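Static marks on gray mat after cleaning
Posted in Workshop & Hobby Room, January

Angelica Baluyot
My bench mat has gone patchy, with lighter and darker areas. Dish soap made no difference. Is this residue, or is the surface worn out?
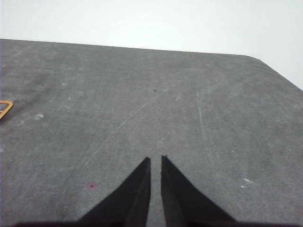
Gray surface, far edge and corner

irkell17
Buy a new one.

Rosalinda Yap
Test a corner first. Wipe it with isopropyl alcohol on a white cloth. If gray comes off on the cloth, you are removing the surface, so stop. If the cloth picks up a yellow film, it is soap or oil. Mix 17 ml of white vinegar into a cup of warm water.
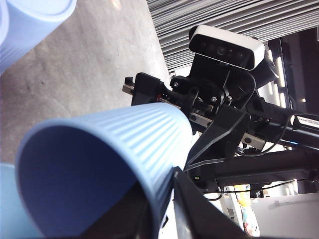 Apply with a damp sponge, leave for two minutes, rinse twice and dry flat. Patches that remain are wear. Skip silicone sprays. Glue will not hold near them later.

223 views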